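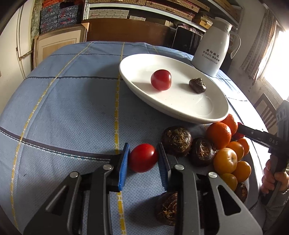
Is the Lirelow open day worth the trip if you've never touched a robot in your life?

Very much worth it. Most of what you do there is pick things up by hand with a gripper, and the people showing you round are happy to start from nothing.

Hello all,

I'm answering the message below for the whole Amside list, as a couple of you asked me the same thing off-list.

On 10/16/23, a list member wrote:
> Has anyone been to the Molefe open day at Lirelow? I keep seeing the
> notice and can't tell if it's a proper look at the work or just a talk
> with slides and a biscuit. I'd be bringing my daughter, who is 10 and
> mad on anything with a motor in it. Also, is there anywhere to park?
> And do they let visitors try things or is it all behind a rope?

I went in March and I've been boring people with it ever since, so you've asked the right person! There was a talk, but it was short and they took questions all the way through. After that we were split into small groups and sent off to the tables, and that's where the fun is.

The table I liked best was the fruit one. It's a round table with a light blue checked cloth on it, a white oval plate, and a heap of small oranges, tomatoes and water chestnuts (I'd never handled a water chestnut with its skin on before, hairy little things). The gripper has black linkage arms and two blue textured pads, and you work it by hand. The idea is that a person shows how a job is done, over and over, and the recordings go into teaching a robot arm to do the same. They call the whole project Mevik. I had pictured somebody at a keyboard typing in numbers, so this was a lovely surprise.

It's harder than it looks. A tomato is smooth and rolls off as soon as one pad touches before the other. I shoved my first one halfway across the cloth, and the woman running the table just laughed and told me to come down from higher up and let the pads close evenly. By my third go I could get one onto the plate without bruising it. Water chestnuts are easier to hold but I kept putting them down upside down, and then there's the business of two grippers working over one table and staying out of each other's way. They'd logged 69 goes at that one table before our group even sat down - most of them by visitors, and a fair few worse than mine.

I asked why they don't use plastic fruit, which would keep. They want the real differences: one orange is deep coloured and big, the next is yellowish and small, and no tomato sits quite like its neighbour. They also shuffle everything about between goes, so you never get the same layout twice. I thought that was a very good answer, and I wish I'd asked more about what happens to the bad attempts. If anybody goes this time, please find out for me.

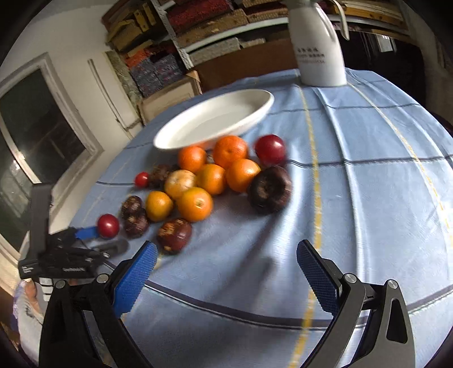 Practical bits

Parking: there's a small yard at the side which fills up early. I left the car by the church and walked, about 7 minutes.

Children: there were several there when I went, and they were better at it than the adults. Ten is a fine age. The gripper isn't heavy, but smaller hands may get tired before they want to stop.

Ropes: none at the hand tables. The moving arm is behind a screen and you watch it from the other side, with someone talking you through it.

Time: allow 2 hours. I'd allowed one and had to leave in the middle of the arm demonstration, very annoyed with myself.

Food: tea and a biscuit, so you were right about that part. Bring a sandwich.

Booking: by the form on the notice. Put down how many are coming, as the groups at the tables are kept small.

I'm going again and have space in the car for one more from the Amside end. Drop me a line off-list if you'd like it - I'll be leaving straight after breakfast so I can get a second crack at those tomatoes.

All the best to everyone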